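Section 5: Washing with the Front-Loading Washer and Looking After the Lint Filter

This section covers a normal wash in the lower unit, unloading, and the filter care that goes with it. It applies to the Homico laundry tower as installed in the Randholm apartments. For the dryer in the upper unit, see Section 6. For leveling and hose connections, see Section 2.

5.1 Before the first load

1. Check that the water valve behind the access panel is open. The handle should be in line with the pipe.
2. Open the door fully. It swings out to the left, so keep that side clear of baskets and drying racks.
3. Feel inside the drum for packing material or anything left over from the installation.
4. Run one empty cycle on Cottons Warm with a small amount of detergent.

Note: Some water in the drum on first use is normal. The unit is tested at the factory.

5.2 Loading

1. Empty all pockets. Close zippers and fasten hooks.
2. Shake each item out before it goes in. Cloths that have been wrung out tend to stay twisted through the whole wash.
3. Wash microfiber cloths on their own or with other synthetics. Cotton towels shed lint, and microfiber holds on to it.
4. Load items one at a time and push them past the rubber gasket. Fill the drum loosely. You should be able to put a flat hand between the load and the top of the drum.
5. Run a finger along the lower part of the gasket. Anything caught there when the door closes can cause a leak.
6. Close the door until it clicks.

Caution: Do not use fabric softener with microfiber. It coats the fibers and the cloths stop absorbing.

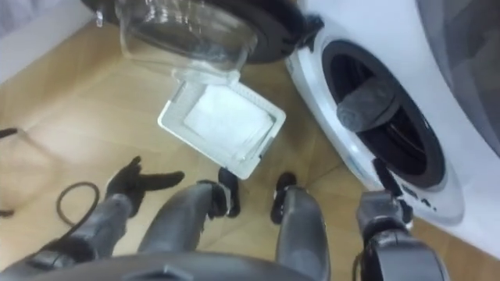 If a cloth has been used with oil, floor wax or solvent, rinse it by hand and let it air outdoors before washing. Do not put solvent-soaked cloths in either unit, even after rinsing. Take them to the collection point at Drutville instead.

5.3 Choosing a cycle

Cottons Warm is for sheets, towels and everyday clothes. Easy Care is for synthetics and mixed loads. Quick is for lightly soiled items only, and the drum should be no more than half full. Use Rinse and Spin for swimwear or anything already washed by hand.

For cleaning cloths, use Easy Care with the extra rinse turned on. Measure liquid detergent with the cap. Powder goes in the main compartment of the drawer, never directly on the cloths.

5.4 Unloading

1. Wait for the door lock to release. This can take 2 minutes after the display shows End.
2. Open the door all the way. A half-open door gets bumped, and the hinge will loosen over time.
3. Hold back the gasket with one hand and draw the items out with the other. Long items may have wound around each other – ease them apart inside the drum before you pull.
4. Turn the drum once by hand and look for small items at the back.
5. Wipe the gasket, including the fold, with a dry cloth.
6. Leave the door ajar when the washer is not in use.
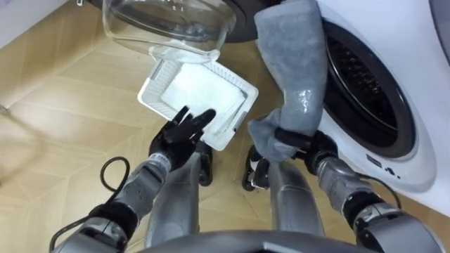

Filter tray with its flat white pad. A gray microfiber cloth hangs by the door seal.

5.5 Cleaning a mesh filter tray

Lint builds up on the mesh a little at a time and is easy to miss. Check a tray-type filter after every 5 loads, and more often if you wash pet bedding.

1. Switch the appliance off and unplug it.
2. Support the tray from below with an open hand while you free it. Do not pull on the mesh.
3. Lay the tray on a towel or on the floor with the raised rim facing up.
4. Lift out the pad, if your tray has one.
5. Brush the mesh with a soft, dry brush. Work toward one corner, then pick up the lint with your fingers.
6. If the mesh still looks gray, rinse it under lukewarm water from the back.
7. Stand the tray on its edge to dry.

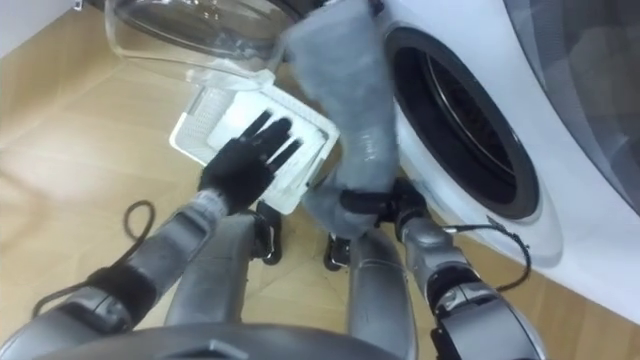
Drying takes longer than most people expect, so plan it for the end of the laundry day. Do not put the tray on a radiator or use a hair dryer on it. The rim can warp, and a warped rim will not seat properly.

8. When the tray is fully dry, put the pad back with all four corners flat.
9. Refit the tray. It should go in without force. If it resists, take it out and turn it around.

Caution: Never run an appliance with its filter removed.

Replacement pads are sold in packs of 2 under the Dalgleish name. A pad that has gone stiff, or that has thinned at the corners, should be replaced even if it looks clean.

5.6 Common problems

Door will not lock: Check the gasket for trapped fabric. Open the door, clear it and close it again.

Load comes out very wet: The load was probably out of balance. Spread the items around the drum and run Rinse and Spin.

Lint on clean items: Clean the filter as in 5.5 and sort the next load more strictly.

Sour smell: Run an empty hot cycle and wipe the gasket fold. The drawer can be removed and rinsed as well.

5.7 Comments from residents

Comments on this section are collected each February and added where they may help others.

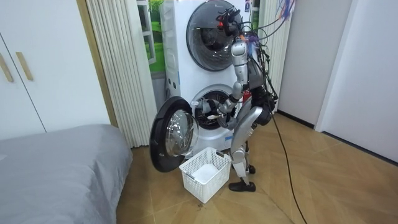 Kelly Lightfoot: I would add something to 5.4 about using both hands at the drum opening. I used to drag everything out with one, and the socks ended up on the floor or stuck down in the rubber. Now I keep one hand at the lower lip and bring things out over it. It's slower, but I haven't lost a sock in the gasket in months. Please also say which way round the pad goes. Mine has a smooth side and a fuzzy side, and I guessed.

Reply: The fuzzy side faces up, toward the raised rim. Step 8 will be reworded in the next printing.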